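Workshop notebook, Trorkport
06/07/2019

Paste paper day! I have wanted to get back to this since the Arriaga order went out, and the new wheat starch finally arrived, so the whole bench went over to it. Keeping the notes in order this time so the Ano people can repeat it without ringing me up.

Boxes, for keeping sheets flat and sorted, are still the open question. Cardboard is cheap and I like it.

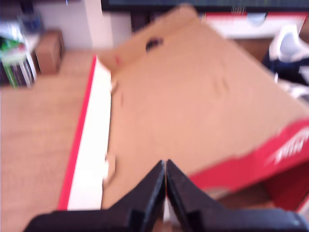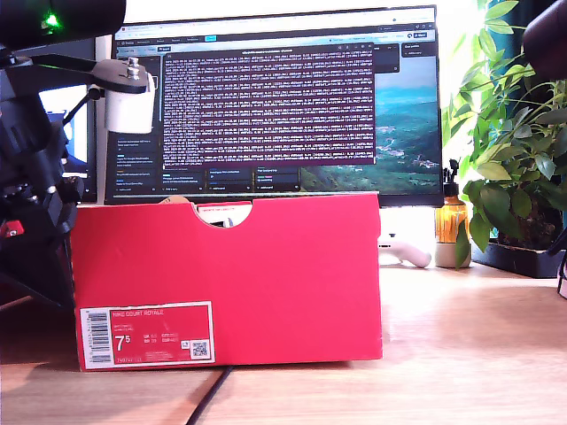
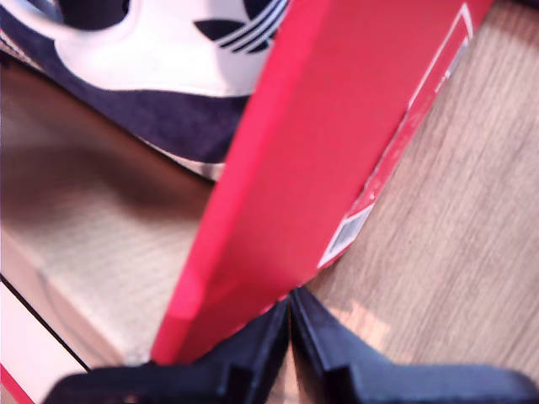 Paste

Starch cooked in 900 ml of water, low heat, stirring all the way. It went glassy much sooner than the old stuff and I nearly missed it. Sieved it twice while warm. Lovely texture, like thin custard, and no lumps at all after the second pass. Left it to cool under a plate.

Split into 2 jars: indigo in one, a rusty brown in the other. The indigo needed far more pigment than I expected (it always dries paler, and I always forget).

Sheets

Pulled 14 altogether. Damped the paper first with the wide sponge, both sides, then brushed the colour on crosswise. The first few cockled badly – too much water. From the fifth one on they lay down nicely.

Combs: the one cut from an old plastic folder gives a really crisp wave. The rubber one drags and leaves a ridge at the end of each stroke, though I rather like that on the brown. Best of the lot is the indigo with a double wave and a fingertip dab in every hollow. So good! That one is going on the Fliditz ledger if the size works out.

Drying

Hung over the line with a fan on low. Do not put the fan on high, two sheets stuck together last time. Once dry, press overnight between boards, then wax.

To do
Order more brown, the tub is down to scrapings
Grind a finer comb, 2 mm teeth
Try 400 grit on the waxed surface before the second coat
Send Ano an offcut of the double wave
Wash the sponge properly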